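Dindale marsh, 400mm enough from the hide?
Started 08/10/2026

plidlow_rails
Going to Dindale in October for two mornings. Main hide faces east. Is 400mm long enough for rails at the reed edge, or should I rent something longer?

etetteh
400 is fine before the mist lifts. After that heat shimmer limits you more than focal length does. The nearest reed edge is 15 meters from the left window.

marshwren_k
Disagree. The rails stay on the far side once the boardwalk gets busy. I cropped every frame from my last trip by half and the feather detail was gone.

etetteh
Which window? The right one looks across open water and I never get rails there.

marshwren_k
Right one. Left was full by sunrise.

Chavez_birds
Either lens works if you cull hard. I keep 3 frames per bird and bin the rest. Most of my sorting is done with the scroll wheel at 100 percent view.

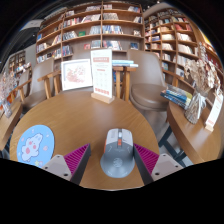 Mouse and pad, round table.

plidlow_rails
Does the Itness trail get you any closer? The map shows it passing behind the reeds.

etetteh
It does, but the light is in your face until late morning. Good for calls, poor for photos. Water rail and two crakes heard there last fall, none seen.

marshwren_k
One crake. The second was never confirmed.

etetteh
It's in the log with a recording. Signed, Etornam Tetteh.

plidlow_rails
OK, bringing the 400 and getting there early for the left window.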